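Sikdale Table Pennants

Small flags for clubs, halls, cafés and kitchen tables

Item no. 133
Made to order in our own sewing room

We have been making little flags for a good long while now, and of everything we sew it's still the table pennant that gives us the most pleasure. A big flag on a pole is a grand thing, of course, but you have to stand back from it and look up. A small one sits there with you while you have your tea! People pick it up, turn it round, ask where it came from, and before you know it two strangers at a quiz night are talking about sailing.

The pattern for the Sikdale goes back to 1860, when the Merier works cut long, thin pennants for river boats and used up the ends of the roll on smaller ones for the dining tables. We came across one of their old pattern sheets in a box of odds and ends (along with a great many buttons, and a receipt for lamp oil) and we have kept to its shape ever since - a plain triangle, wide where it meets the pole and running to a proper point.
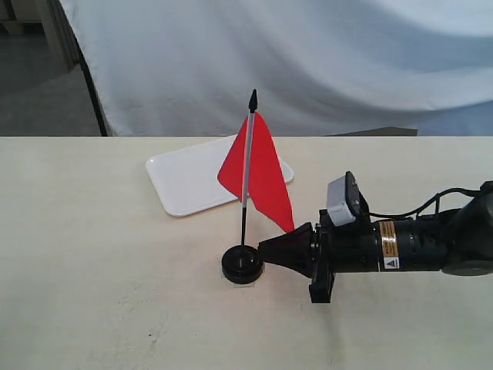 Cloth is where most of the questions come in, so let us go through it slowly. Our everyday cloth is Grustden, a close polyester weave that holds its colour well in a sunny window and doesn't fray much at the tip. If you'd like something softer, with a bit more hang to it, ask for Leitão, our brushed cotton. It creases more, I'll admit, and it does like a cool iron now and again, but it has a lovely dull warmth to it that the shiny cloths never quite manage. Both come in the full range of plain colours, and either can be printed on one side or both.

We are often asked which colours people choose. Reds and oranges go out of the door faster than anything else, particularly for market stalls and prize-givings, where you want to be found from the far end of the room. Dark green is the one for bowls clubs. Pale yellow looks a little lost on a cream cloth, so do think about what your flag will be standing on before you decide. We're always happy to post swatches first, and you needn't send them back.

Printing is done after cutting. Send your drawing in whatever form you have it - a tidy computer file is best, but we have worked from a pencil sketch on the back of a raffle ticket and enjoyed it very much. Very small lettering tends to vanish towards the point, so keep any words close to the pole side, where there is room for them.

Sizes and details

Pole height: 60 cm for the tall version, 30 cm for the standard
Cloth: Grustden (polyester) or Leitão (brushed cotton)
Shape: triangle, hemmed on all sides
Printing: none, one side or both sides
Smallest order: one
Largest order: 3000

Looking after your pennant

Slide the cloth off the pole before washing. Grustden can go in the machine at 30 degrees with similar colours, and Leitão is happier in a basin by hand. Dry them flat. Please don't leave either on a radiator, however tempting it is in a wet spring.

Ordering

Plain pennants usually leave us within the week and printed ones take a fortnight or so. August is our busiest month by some way, what with all the shows and regattas, so if yours is for the summer do get in touch early and we'll put your name in the book.

Page last updated 2025-03-07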